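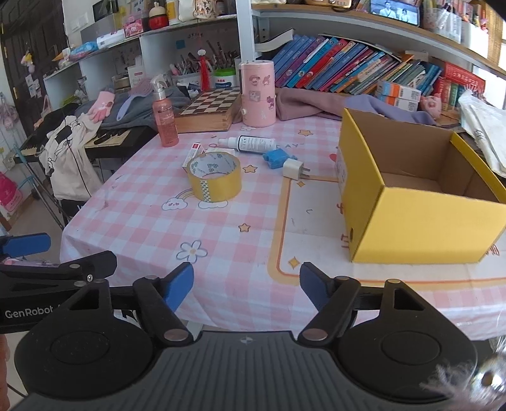 Packers at the Udcombe depot, asked what slows them down, mostly gave the same answer: looking for the end of the tape.

Chapter 4
Boxes and Tape

Chapter 3 dealt with choosing a carton. We now turn to closing it. Most small parcels are lost or damaged because a flap opens, and at Udcombe over 800 parcels had to be taped again in one May.

Clear the table as far as you can. Small items such as adapters and cartons should be sorted by weight before any of them goes in. Bottles are packed upright, with the cap taped down (see section 4.5).

A wide tape needs only one strip along the centre join, running 5 cm down each end. Check how much is left on the roll before you start a large box.

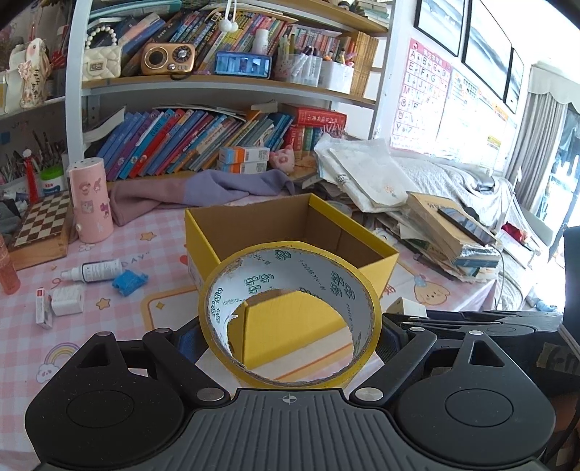
Fig. 4.1 A roll with only a narrow ring of tape left on its core.

Exercise 37 at the end of the chapter asks you to work out how many boxes one roll will close.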